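Cleaning up around the whiteboard

Feb 12, 2020

I put off the whiteboard corner all through January. It was the last part of the workroom I hadn't gone through since we moved the tables, and it had turned into the place where I left things I didn't want to decide about. Last night I gave it an evening. I figured on 40 minutes and it took almost 2 hours.

The board itself came with the room. I use it for whatever job is on, currently the Surnura shelving order, and before that the Jodov labels, which took up the whole surface for most of the fall. The trouble with a board that size is that I never erase all of it. I clear a patch, write in the patch, and leave the rest, so old notes hang on for months next to new ones.

This time I copied anything still useful into a notebook first. There wasn't much. Part number 544, which I need to reorder, the depth of the Wideck cabinet, and a list of calls I had already made. Then I went over the board with a dry cloth, and again with a damp one where the marker had been on too long.

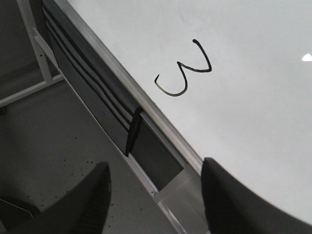 The 3, with the smudges along the upper part of the board.

The 3 is for the third shelf, and that one is still open, so it stays. I still see some gray when the light comes from the side. I have read that rubbing alcohol takes it off and I may try it on a corner. I also read that it can wear down the coating on cheaper boards, and I don't know what kind this one is, so I'm in no hurry.

After the board I did the ledge and the aluminum edge with the same damp cloth. Anything with grooves holds marker dust. A cotton swab does a better job than a cloth but it is slow, and I quit once the swabs stopped coming up black.

Then the floor. I had swept the middle of the room over the weekend and considered it done. Down low near the white table it was a different story. 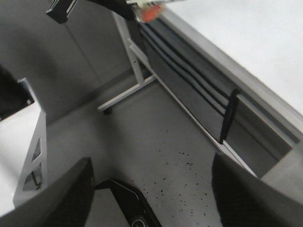
Black specks on the floor by the table.

My broom is too wide to go between the table and the stand, so I tend to sweep up to them and stop. The vacuum with the narrow nozzle is the right tool. It lives in the hall closet behind the Oral boxes, which explains how often it gets used. I have now moved it to a hook just inside the workroom door.

A few notes on floors like this one, light gray and a little shiny. They show every dark crumb. Vacuum before you mop, or you end up pushing grit around in gray water. I use plain warm water with a small squirt of dish soap, and wring the mop out hard. Too much soap leaves a film and the film grabs the next round of dirt.

I wiped the tabletop last, and the slotted panel under it as well as I could with a dry paintbrush. I would do the panel first next time, so whatever falls out of it lands on a floor I haven't cleaned yet.

That left the markers. I had 13 in a coffee can. I tried each one on scrap paper and threw out the ones that skipped. The good ones went back in the can, tips down.

One marker goes up on the board itself, where I can find it without looking for the can. It is held on with clear tape, wrapped around the middle of the barrel, with the tip pointing down. The tape is wrinkled and one corner is starting to curl, but I'm leaving it until I get around to buying a proper holder.

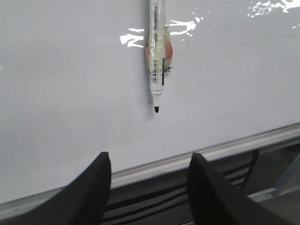

Still to do

Reorder the 544s. Measure the gap beside the Wideck cabinet again, since I can't read my own note. Find a narrower broom. Test the alcohol on a bottom corner of the board and wait a few days before doing any more of it.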